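How to write up a collision you witnessed
Road safety pages, Jedholm
Posted Jan 13, 2022

If you live near a busy junction, sooner or later you'll see a crash, or hear one and get to the window in time for the end of it. A good witness account is a wonderful thing to be able to give, and it's much easier than people think! I wrote my first one in October after a van and a hatchback met at the bottom of Cuevas Road, and I've been pestering the neighbours to learn how ever since.

Before anything else, if anyone is hurt or the road is blocked, ring 999 and stay out of the traffic. The writing can wait until you're safely on the pavement.

Start with the time
Look at your phone and write down the time you're looking at it, then work backwards. "I checked at 17 minutes past, and by then the bus had already pulled round" is far more use than "teatime". If you used your phone to ring for help, the call log has done the job for you.

Say where you stood
Put this in before you say a word about the vehicles. Which side of the road, which way you were facing, and what was in the way (a hedge, a parked car, your own umbrella). People leave this out all the time, and then whoever reads it can't tell how much you could really see.

Give directions the reader can follow
"Left" and "right" go wrong very quickly. Use landmarks or street names: "coming from the station, heading towards Pristavov Street". Compass points are lovely if you're sure of them. If you're not, stick with the names.

Keep what you saw apart from what you worked out
I draw a line down the page. On one side goes what I saw and heard, on the other what I think it means. "I heard brakes, then a bang" goes on the first side. "He was going too fast" goes on the second, and you may well decide to leave it out. Estimates of speed from the pavement are usually poor, mine included. Distances are a bit better if you pace them out afterwards, on the footway please. I had the van down as 100 metres off when I first noticed it, and when I walked it the next morning it was barely half that.

Write it the same day
Memory fills in gaps very happily! Get it down before you've talked it over with anyone else who was there. If you remember something later, add it at the bottom with the new date and leave the first version alone.

The Pluvamum form
Our residents' group collects accounts on a form called Pluvamum. It has 8 boxes and takes up to 3000 characters in the main one, which is plenty. Write your account somewhere else first and paste it in, as the page doesn't save. The form goes to our group only, so if the police have asked for a statement you still need to give them one.

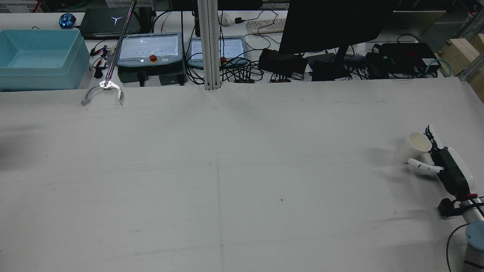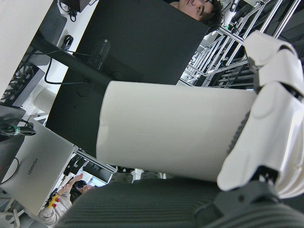 A sketch plan is the last step and my favourite one. Draw the junction as seen from above, mark your own spot with a cross, and number the vehicles in the order you noticed them. If you get stuck on who was where, clear a bit of table and act it out with whatever's in the kitchen. Matchboxes make decent cars, and a paper cup tipped on its side will stand in for a tanker or a bus. Push everything through the turn slowly, stop at the moment you first looked up, and draw that. Then do a second sketch for where things came to rest. Don't worry about scale, just write "not to scale" in the corner and sign it.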